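Home | Topics | Law and Policing | Places | Index | Log in

This site uses cookies to remember your reading settings. Accept | Manage

Plirkiritz Night Patrol 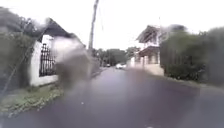

What was the Plirkiritz Night Patrol? It was a municipal street patrol that worked the residential districts of Plirkiritz between dusk and dawn, reporting burglaries, assaults and vehicle theft to the regional police.

The patrol was set up by the town of Plirkiritz after a run of nighttime break-ins in the Clisthorpe district. Its officers were town employees. They carried radios and flashlights but no firearms, and they had no power of arrest beyond that of any other resident.

Background

Plirkiritz had no police station of its own. Calls were answered from the regional station in Stestevstead, and the drive could take most of an hour when the river road was closed. In the year before the patrol began, the station logged 1,036 calls from Plirkiritz, and 450 of them were made between 10 p.m. and 5 a.m. Most of the night calls concerned burglary of occupied homes. A fatal stabbing outside a bar on Blackburn Street in April of that year led the town council to approve funding.

Organization

The patrol started with 70 officers divided into four shifts. Recruits completed 125 hours of training, which covered first aid, radio procedure, report writing and the protection of crime scenes. Officers walked in pairs in the older streets and used cars in the outer districts. A dispatcher at the town hall kept the line to Stestevstead open through the night.

Each pair filed a written log at the end of its shift. The logs were later used in several criminal trials, mainly to establish the time at which a body, a broken window or an abandoned car was first reported.

Blackburn Street case

The patrol is best known for its part in the second Blackburn Street homicide. Two officers found a shopkeeper with gunshot wounds shortly after 1 a.m. and closed the street until investigators arrived. The defense argued that the officers had moved a cartridge case. The court accepted the patrol log as accurate but criticized the town for not issuing evidence markers, and these were added to the standard kit within a month.

Dissolution

The patrol was disbanded when a permanent police post opened in Clisthorpe. Officers who met the regional entry requirements were offered transfers, and the rest moved to parking enforcement or left town employment. The logs are held at the Stestevstead records office, where they may be read by appointment. Entries naming victims or minors remain closed.

See also: Clisthorpe police post; Municipal policing; Stestevstead regional station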